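Trallarar folding step stool, two-step version. 3 stars, maybe 3.5

Bought in January after I fell off a dining chair changing a bulb. Not a bad fall, but enough. Short kitchen, tall cabinets, I'm 5 foot nothing. So this thing gets used every single day and I feel OK giving an opinion on it.

Came flat in the box, no assembly except four rubber feet you push on yourself. One of mine didn't want to go. Soapy water fixed it. Instructions are one sheet, drawings only, fine.

The good: it's steady. Really steady. Top step is deep enough for my whole foot, with slippers on even. Folds flat and slides in next to the fridge, my gap there is 14 cm and it goes in with room to spare. Opens with one hand once you get the knack of it, took me a few days.

The bad: the catch. There's a little plastic latch that's suposed to keep it shut when you carry it and mine pops open if I bump the door frame. Pinched my thumb twice. I've got a hair tie around it now. For $77 I shouldn't need a hair tie.
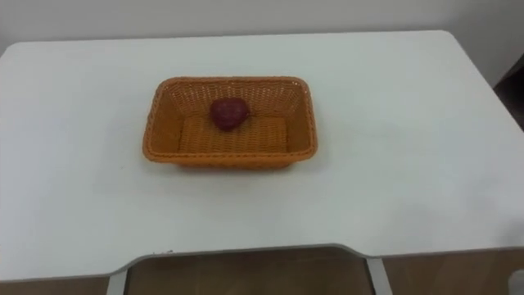

Height is the other thing to think about before ordering. Second step gets me to the middle shelf easy, top shelf I'm still on tiptoe. Light stuff, no problem. The orange wicker basket I can hook down with two fingers, with a piece of fruit in it like now, whatever. The cast iron pot, no way, that lives downstairs in the oven drawer from now on. If you're my size and you keep heavy things up high get the three-step.

Also the treads mark. Black scuffs from shoes, and they don't wipe off with plain water, need a bit of baking soda. Cosmetic, but it's a light gray stool so you see all of it.

Customer service: wrote to them Wednesday re the latch, got a reply next morning from Nhyira Acheampong, very polite, offered a new latch free. Still waiting on it. Will update if it's any better then the first one.

My neighbor Anong has the Pathak one, $20 cheaper, narrower steps, wobbles on tile. I've stood on both and I'd still take mine. But check the latch as soon as you open the box and send it back if it feels loose.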